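Home News Features Plant & Process Letters Subscribe

Folding by numbers: an afternoon at the Dumside open day

Textile handling remains one of the awkward corners of automation. Jade Stockdale watched Ravora try to straighten one out.

The Dumside works of Ravora opened its doors to laundry operators, machine builders and a party of college students in September. The programme promised a tour of the test cells, a talk on drive maintenance and a demonstration of towel handling. Most of the visitors had come for the towels.

Commercial laundries have had folding machines for decades. A modern folder will take a flat sheet or towel and deliver it in quarters faster than a person can stack it. The machine needs the item flat and square at the infeed, however, and that part of the job is still largely done by hand. Operators pull a towel out of a heap, find two corners, shake it and clip it to the feeder. It is repetitive work, hard on the shoulders, and sites struggle to fill the posts.

Ravora's answer is a software package called Belomeo, which takes in camera views of a single item and proposes where to grip it. Carol Hebden leads the project. She began her talk with the reasons cloth is difficult. A steel bracket has one shape, and its position can be given in six numbers. A towel dropped on a table has no fixed shape, hides most of its own surface and moves when touched. Two drops of the same towel will not match.

The test cell is plain. Each trial starts with one item on a felt-covered table. Felt was chosen over bare board after early tests, in which towels slid when pulled from one side and the second grip missed. It also gives the gripper tips some compliance if they come down a little low. The drawback is lint, and the cover is brushed between sessions.

Hebden's first slide on method dealt with what she calls the start state. A flat towel with four visible corners is of little interest, as any competent vision system can deal with it. The useful cases are those in which the corners are tucked under and the system must decide what to pull first.

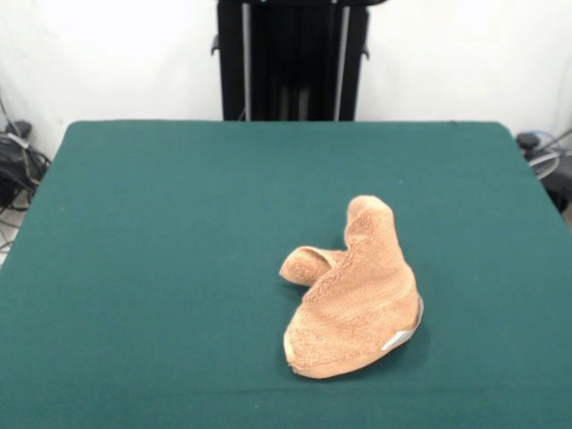
A hand towel bunched on the felt at Dumside. The woven band and the white care tag are the easiest features to pick out.

The software looks for several kinds of cue. Free edges come first, then hems and woven bands, then labels. A band is helpful because it normally runs parallel to a short edge, so even a short visible length gives a direction. A care tag is normally sewn into a hem, and where one shows, an edge should be close by. Folds are the main source of error. A rounded ridge in thick terry can look much like a hem from above, and a grip taken on a ridge lifts the middle of the towel and leaves every corner hanging.

Belomeo scores the candidate grips and passes the best to the motion planner. The arm lifts, the cameras take a second look at the hanging cloth, and the process repeats until two corners on the same edge are held. The towel is then drawn across the table and laid out. The software is allowed three attempts at a grip before the item is dropped back and the cycle restarts.

The live runs took place after lunch. The first towel was opened on the second lift. The next took longer: the gripper closed on a double layer, the towel came up as a bag, and the cell let it fall and began again. Hebden let the run continue without comment until it had finished. A questioner asked about cycle time and was told that speed is not yet a target. A trained operator would have cleared a small pile while we watched.

The figures shown were modest and clearly set out. In the latest series of 623 trials on hand towels, 300 ended with the item laid flat and no restart. The remainder were divided between restarts that later succeeded and outright failures, with double-layer grips the largest single cause. Dorothy Pickering, who manages a hospital laundry and sat in the row in front of me, wanted to know how many different towels had been used. The answer was a handful, all of similar weight. She wrote this down and underlined it.

Washed stock behaves differently from new. Loops flatten, hems curl and the cloth stiffens or softens according to the dosing. Ravora accepts that its samples have had an easier life than anything in hospital service, and is asking laundries for withdrawn stock. Boxes were available at the door for those who had brought some.

Keith Bickerstaff gave the closing session, on the Yeoman feeder frame to which the cell may eventually be joined. Yeoman is an existing product with a clamp infeed 920 mm above floor level, and the intention is to present corners at that height so that the downstream folder needs no alteration. The interface drawings were on display. A joined machine was not, and Bickerstaff declined to give a date for one.

He was more forthcoming on guarding. A cell of this type would be fenced, with stock delivered by conveyor, and operators would handle rejects at a separate bench. How many rejects a shift could tolerate is a question for each site. Pickering's view, given over tea, was that one person clearing rejects for two cells would be worth having, and one person for each cell would not.

Ravora intends to repeat the towel demonstration in the spring with bath sheets added. Those wishing to attend should apply to the Dumside office.

Reader comments

Jolene Partington: We trialled a corner finder some years ago and had the same trouble with double layers. Did they say whether the gripper senses thickness? That would catch most of them before the lift.

Jade Stockdale: It was asked. Thickness sensing is on the list but was not fitted to the cell we saw.

feeder_no_4: Would like to see it cope with a fitted sheet.

M. (Stockport): Useful piece. The infeed height is the same as on our old line, so the drawings would be of interest if anyone picked up a copy.

Last updated: September, 4.15 pm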